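29 Jul 2022

# Washing and keeping your running things at home

I run with the club in Starevbridge, mostly on the track and in winter also on the muddy paths behind it. In 19 years of running I have ruined many things by washing them wrongly. These are my home methods. They are for normal people with a normal washing machine and a small bathroom.

## Spikes

Take the pins out after each wet session. I know that it is a boring job, but a pin which stays in a wet plate for two weeks will not come out again without a fight. I put the pins on an old saucer and wipe them with a drop of sewing machine oil, then I roll them in kitchen paper. Before I screw them back, I clean the thread holes with a wooden toothpick. Do not use a metal needle, it scratches the thread.

The upper I clean by hand with lukewarm water and a soft nail brush. Spikes do not go in the machine. I had a pair of Onsri long jump shoes which went in once, on a gentle program, and the plate came off at the heel. The glue held again after a repair, but never so well.

For drying, fill the shoes with newspaper and change the paper after 3 hours. In the evening change it again. Keep them away from the radiator.

## Training shoes

Knock the dry mud off outside, sole against sole. If the mud is still soft, wait until tomorrow. Soft mud only moves from one place to another.

Laces and insoles I wash separately in a bowl with a spoon of washing soda. The insoles must dry flat, with a book on them in the last hour, otherwise they curl up at the toes and you feel it in every step.

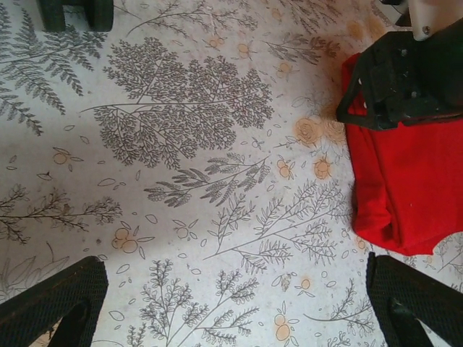 When the insoles are dry I sprinkle a little baking soda on them, leave it overnight and shake it off over the bath. This is cheaper than any shoe spray and it does not smell of artificial lemon. If the smell comes back after one run, the insole is finished and you should buy a new one. The shoe itself may still be good for a long time.

## Shirts and shorts

Sport clothes want less of everything: less heat, less detergent, less time in the basket. I wash at 30 degrees with half of the usual amount of detergent. I leave out the softener completely. It puts a thin layer on the fabric, and after this the shirt does not take up sweat any more.

For shirts which smell even when they are clean, this helps me:

- Soak them inside out in cold water with one cup of white vinegar.
- After some 17 minutes, rinse them well.
- Wash as normal, still inside out.
- Hang them outdoors if the weather allows.

I also tried the sports wash from Skamix, which a shop here sells in small bags. It is good, but I see no big difference from the vinegar, and the bag is quickly empty.

Race numbers: take the safety pins out before the wash! One forgotten pin left me with a brown spot on a white club shirt. Lemon juice and salt made it weaker, but it is still there. The pins live now in a jam jar next to the detergent.

## The bag and the suitcase

A sports bag must be emptied on the same evening. I turn it upside down over the bath, wipe it inside with a damp cloth and leave it open until the morning. If the bottom panel can be taken out, take it out.

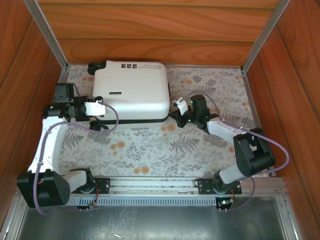
For a meeting far away, such as the winter one in Nevance, a bag is too small and we need real luggage. The rule at home is the same: clean it first, pack it second. A hard shell like the glossy white one in the photo is easy to wipe, and if you lay it flat on a mat you also have the wheels in front of you and can clean them without bending much. Use a damp cloth with a little dish soap for the shell. For the wheels I take an old toothbrush, and for hair which is wound around the axle, small nail scissors. Dry the zipper well and run a candle stub along the teeth if it goes hard.

The lining I treat with a lint roller first. For spots I use foam only — I beat a little soap and water in a cup until it is stiff, put the foam on with a sponge and lift it off again. So the fabric does not get soaked and the board under it stays dry. Then the case stands open in the room for one day. 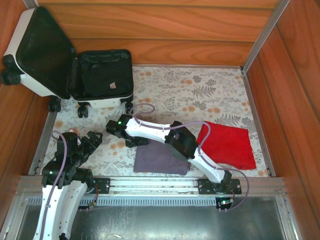
*The case opened out, with its black lining*

When I pack, shoes go first, each in its own old sock or shower cap. Put them near the wheels, so the weight stays low when you pull the case. Spikes without pins, please. The pins travel in a small tin with a lid, together with the key. Then come the warm things, rolled, and the race clothes on top in a pillowcase. The pillowcase comes home with the dirty clothes inside and goes directly into the machine with them.

## Small things

Water bottles: a spoon of rice, a little warm water and a strong shake for the places where the brush does not reach. Let them dry upside down without the cap. The rubber ring in the cap should come out every week, and in summer more often.

Foam roller: wipe with soapy water. Do not use alcohol on it, mine became sticky.

Caps: wash them by hand and dry them over a bowl turned upside down.

Gloves and hats from December training are usually forgotten in a jacket pocket until the next season. I keep 2 clothes pegs on the hook by the door and hang the gloves there when I come in.

Elastic bands for exercises like a dry place and a bit of talcum powder. If you see small cracks when you stretch the band, cut it up for tying tomato plants and do not pull on it again.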